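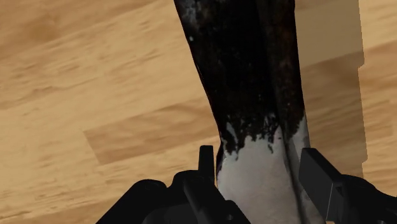

Fekura Two-Sided Sharpening Stone: A Slow Review

Print this page | E-mail this page

Reviewed by Lucie Desjardins

I have put off writing about sharpening for as long as I've been writing these reviews, mostly out of embarrassment. I cook every day, I own more knives than I have any right to, and until last fall I sharpened them the way my father did, which was to drag them across the bottom of a coffee mug and hope for the best. (It does work a little! I'm not going to pretend it doesn't.) But then I bought a flat of tomatoes at the Saturday market, got home, and squashed the first one so badly that it went straight into the soup pot, and I decided the time had come.

The Fekura is a plain soaking stone, coarse on one side and fine on the other, and it comes with a rubber holder, a little plastic angle guide that clips over the back of the blade, and a folded sheet of instructions. I paid for mine with my own money at Prendergast Hardware, where they keep them behind the counter with the good scissors. I've had it since September and I've used it on everything in the drawer, including a cleaver that belonged to my aunt and a bread knife that I should have left well alone.

Getting started is easy enough. You put the stone in a bowl of water until the bubbles stop, set it in the holder, and off you go. The holder is the best part of the whole kit, to my mind. It grips the counter like a tree frog, and I have leaned on it pretty hard without it budging. The instructions ask for 11 strokes on each side before you check the edge, and I found that a good number for a beginner because it's long enough to get a rhythm going and short enough that you don't wander off in your head and ruin something.

The angle guide I'm less fond of. It's fine on a big chef's knife, but on a paring knife it takes up half the blade and you end up sharpening around it. It also left a faint scuff on one of my nicer knives, and I muttered about that for the rest of the evening. After three or four sessions I took it off and did it by feel, going slowly, and my edges got better almost right away. I'd still tell a first-timer to use it for a week or two – it teaches your wrists where to be.
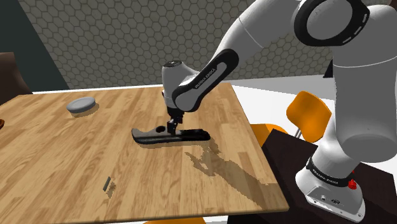
How It Compares

Before the Fekura I borrowed a Soredis pull-through sharpener from my neighbor Isla Tautahi, and I kept it much longer than was polite. A pull-through is quick, I'll give it that. You can do a knife while the onions are sitting there waiting for you. But the edge never lasted me more than a few dinners, and it made a noise that sent the dog out to the porch. The stone takes me the better part of an evening for six knives, with the radio on and a towel over my lap, and then I don't have to think about it for weeks.

Isla tried the stone too, when she came over to get her Soredis back, and she went home unconvinced. She said she'd rather have a dull knife and a free evening, and she has three kids, so I can't argue with her. If you know you won't sit down and do it, the pull-through is the one to buy, and your tomatoes will still be better off than mine were.

A few small grumbles. The coarse side wears down faster than the fine side, and mine already has a bit of a dip in the middle. No flattening stone comes in the box, so you'll have to buy one separately. The instructions are printed in gray type so small that I read them under the stove light with my glasses pushed up. And the stone needs to dry out all the way before it goes back in its box, or it gets a smell like an old flowerpot. I leave mine on the windowsill overnight, propped on its edge. 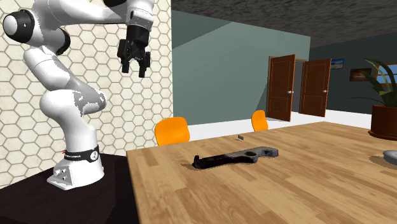 Draltville Home Cooks Club – Tools & Gadgets

Members who want to try the stone before buying one are welcome to borrow the club's copy from the lending shelf. Please bring it back dry, and please put the angle guide back in the box even if you hated it. We have lost one already, and a replacement costs more than it ought to.

As for whether I'd buy it again, yes, and I'd skip the fancy boxed version with the leather strop, which I looked at for a long time and couldn't talk myself into. The plain one does the job. Start on a knife you don't love, keep the fine side for last, and wipe the blade well before it goes anywhere near food. I did my aunt's cleaver again last night, and there was cabbage all over the kitchen by the time I was done showing off.

Print this page | E-mail this page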